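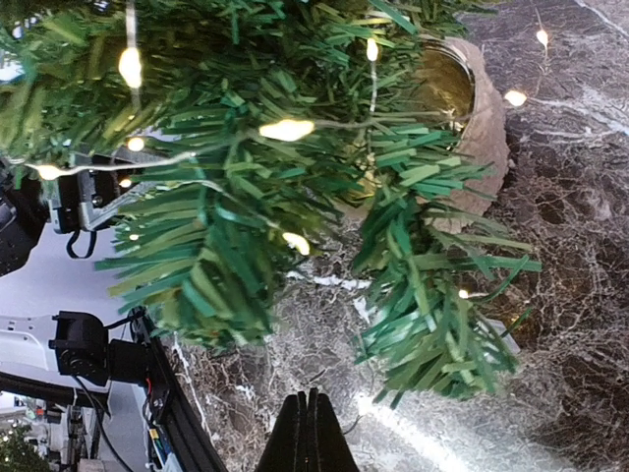 Brorkano tabletop trees, read me first

Hello! I'm Baiba Kivi and I look after the dressing room at Tollis, where we get small artificial Christmas trees ready for hotels, offices and the odd dentist's waiting room. The trees go out on hire every winter, lights and all. In July we started teaching a two-armed robot to help with some of that, and this folder holds the recordings we made along the way. Justinas Ķēniņš wrote the code bits. I wrote this bit, so if the tone wanders, blame me (and if a script falls over, blame him).

What's in the folder

There are 100 recordings, each one a person steering the arms through a single job on a single tree. Every recording has the wrist camera video, the joint positions, the gripper opening and a short note typed by whoever was driving. The notes are my favourite part. Zamfira Bratu's are very long and mine are mostly spelling mistakes, and we've left both as they were.

The jobs are:

Fluffing: taking hold of a squashed tuft and easing it outwards.
Wire tucking: pushing a loose bit of fairy light wire back among the branches.
Bulb turning: nudging a bulb so it isn't buried in the green.
Pot straightening: turning the potted tree so its best side faces forwards.

The trees have flat plastic needles, the fringed sort, and they're a pain for grippers and for people. The strips bend out of the way and spring back somewhere else. White wire with warm white bulbs is what we hire out most, so we stuck to that. Most recordings have the lights switched on, which gives you bright spots in the video and reflections in any shiny stone or metal nearby. We thought about filming everything with the lights off and decided against it, as we dress trees with the lights on and always have.

Who did the driving

All 6 of us in the dressing room had a go, and everybody who appears in the notes agreed to it first. We drove in paid hours. I was firm on that! Sigita Jaunzems asked early on whether the recordings would be used to time us against each other, and it was a fair question, so we took the driver names out of the file names and swapped them for letters. The letters were shuffled and I don't have the list. Please don't try to work out who is who from the typing, even though with Zamfira you'd manage it in a minute.

A turn at the controls was capped at 45 minutes. Mahfuz Sikder wanted longer turns to get more done, then he did a full one himself and came out rubbing his neck, and we heard no more of it.

What it changed for us

People ask me this more than they ask about the data, so I may as well put it down.

Fluffing is the job that hurts. You have your arms up and your fingers in scratchy plastic all day, and by the end of the season my thumbs are useless. If the arms can take the first pass on fluffing, I'll wave them in with both hands. At the moment they're slow and a bit timid, and a person still finishes every tree before it goes in its box.

Wire tucking is another story. Sigita is very good at it and proud of being good at it, and she didn't love being asked to break it down into little moves for a machine. We talked it over, more than once, and it wasn't always cheerful. What we settled on is that she decides what counts as a good tuck. Her marks are in the column called "sj_ok" (she's happy to be named there, I checked). The training is done on the ones she passed, and her hourly rate went up for the marking work. I'd have liked that agreed before we started instead of halfway through, and I said so.

The other change is the walking about. Somebody has to be near the arms while they run, so whoever is minding them does labels and bulb checks at the next bench. Some of us like the break. Zamfira finds it dull and swaps her turns away for biscuits.

Nobody's hours have been cut for this winter, and we have that in writing from Tollis. I can't promise you anything past that, so I won't.

Things to watch out for

20 of the recordings are marked "messy". The driver dropped the wire, or snagged a tuft, or lost track of which arm was which. They're handy if you want to see recovery, but leave them out if you only want clean runs.

The surface under the trees changes between recordings. The needles come in a mix of greens too, so a colour filter that works on one tree may be hopeless on the next.

Bulbs hidden deep in the branches can look like reflections and the other way round. We haven't labelled bulbs at all. If you do, we'd love a copy!

There's nothing in the set about glass baubles, tinsel or real trees. Please don't point a model trained on this at a real tree and then write to me about needles in the motors.

Using it

You can use the recordings for teaching and research. Ask us before you use them in anything you sell. And don't use the notes or the timings to judge how fast a person works, as that's the one condition all of us in the room insisted on.

Start with the file called "tour", then open any recording folder. Questions about scripts go to Justinas, everything else to me.

Last tidied August 2024. The bulb checking sheet still needs typing up, and it's on my list.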